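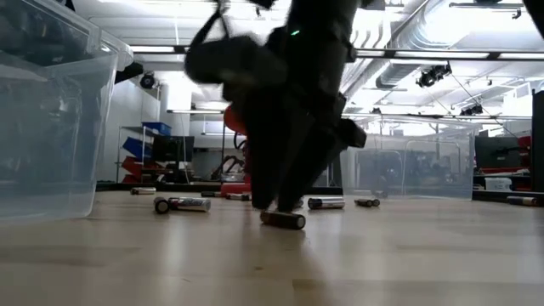 Do Battery Drop-Off Boxes Change What People Throw Away?
Dwayne Lindqvist and Iwona Urbańczyk
December 18, 2020

The Whitfield program claims that a collection box in the lobby keeps household batteries out of the trash. We wanted to see how much of that claim holds up. We sent a short survey to 104 apartments and got 40 back, which is already a weak start, as people who answer a survey on recycling probably recycle.

Most of them said they use the box "often" or "always." We doubt it. The box was emptied 2 times between June and the end of our project, and the building manager told us it was not full either time. No record was kept of weight, so we can't say how far off the answers were.

Only 5 people admitted to putting old batteries in the kitchen trash. Three of them did not know the box existed, and it stands behind the lobby door where you miss it on the way out.

Our data does not show that the box fails. It also does not support the program's flyer, which gives a success rate with no source. We asked for the source twice and got the same flyer back.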